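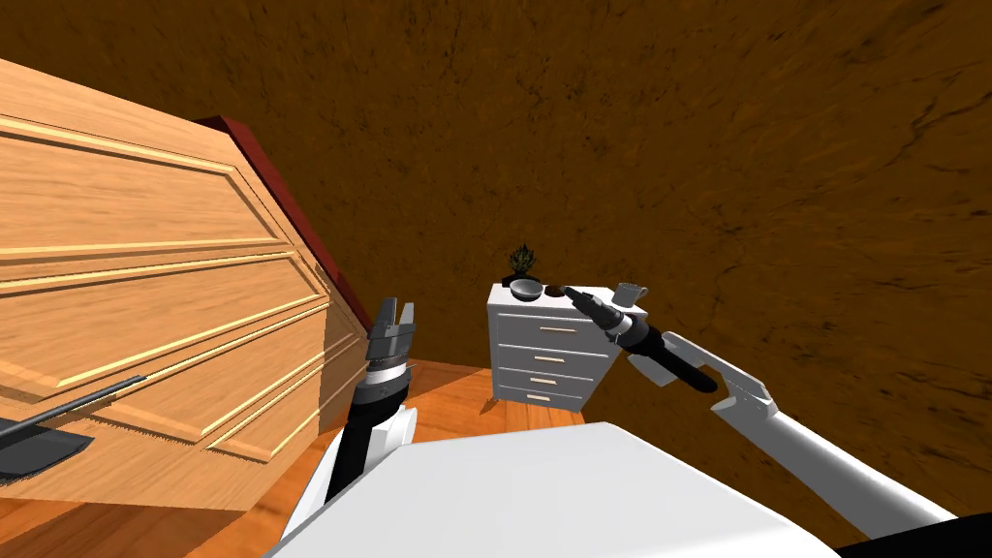
Simulator view from the head of the unit: right gripper at the nightstand top, left gripper empty.

Robot room reset: how do we rewrite the task sheets and who signs the room off?

cavcombe_rooms
Posted 26/11/2025

I run the housekeeping rota at Cavcombe, a serviced residence with long and short lets. There are nine of us on the team. In February we start a trial with a two-armed unit from Jultach that does what they call surface reset: nightstand, desk and dresser tops cleared, wiped round and put back in standard order. Beds, bathrooms and floors stay with us.

At the moment they are running it in simulation only and sending us stills and a log. The one I have attached is a nightstand job with a plant, a bowl, a mug and a small dark object on top. The right arm is going in at the small object with the mug right beside the gripper. The log says 738 runs so far on this furniture layout and gives each one a pass or a fail, with no note of what counts as either.

Our present sheet has one line per room, initialled by whoever cleaned it. Management want to keep that sheet and add a tick box for the robot. Two of the team have asked what their initials would mean if they did not touch the nightstand, and I could not answer them.

What I need to know:

Has anyone split the sheet by task, and did it slow the shift down?
Who is responsible for guest property the arm has moved?
Did your room times get cut, and when?

I am not after views on whether we should have the thing. It is coming.

Hendriks

We have had a similar unit at Grindport for over a year (different supplier, same sort of job). Taking your points in order.

Split the sheet. One initial for the whole room stops working on day one. Ours now has three columns: done by unit, done by person, checked by person. The third column is the one that matters and it must be a task with time against it. When ours came in, the check was treated as something you did on the way out of the door, and it was left off the timings altogether. Opening drawers, looking behind the lamp and confirming nothing has been knocked down the back takes real time in each room.

It did slow the shift down for the first nine weeks. After that it was level with the old sheet on standard rooms and slower on long lets, where people have more of their own things out.

On property, get a written rule before February. Ours says the unit may move items on the hotel list and nothing else. If it meets anything it cannot match to the list, it stops and flags the surface, and a person deals with it. The small object in your still is exactly the sort of thing I would ask about. I can't tell what it is from the picture, and I would want to know what the software has it down as. An earring, a hearing aid and a sweet wrapper need three different procedures. Ask Jultach for the list of recognised items and what the arm does below its confidence limit.

Also ask for the definition of a pass. In our supplier's log a pass meant the item ended up in the target zone. A mug on its side in the target zone was a pass. The figure was correct by their definition and no use to us - we had to define our own and have the runs marked again.

Room times: yes, cut, in the second quarter. Ask for a freeze on timings until the trial report is out, and have it minuted. We asked late and got a partial one.

One more item you did not raise. The job changes shape for whoever is on the floor with it. Our people used to work one room start to finish. Now they work across several, answering flags, and they walk a good deal more. Some prefer it. Two moved to laundry.

linen_and_keys

Just make the supplier sign for it. If their arm breaks a guest's mug they pay. We never had any trouble with our vacuum robots and they have been in the corridors for ages.

Hendriks

A corridor vacuum does not pick up guest property, so I would not carry that across. Supplier liability normally covers damage by fault. It will not usually cover an item put in the wrong place and reported missing by the guest. Check the wording.

cavcombe_rooms

Thank you, useful. I have asked Jultach for the item list and the pass definition. They say the stop limit can be set per site, and that a flagged surface waits 90 seconds for a reply before the unit moves on to the next one. I will ask whether it leaves the item where it found it or with the gripper still closed on it.

The three-column sheet goes to management this week with the check as a timed task. The request for a freeze on timings is going in the same email.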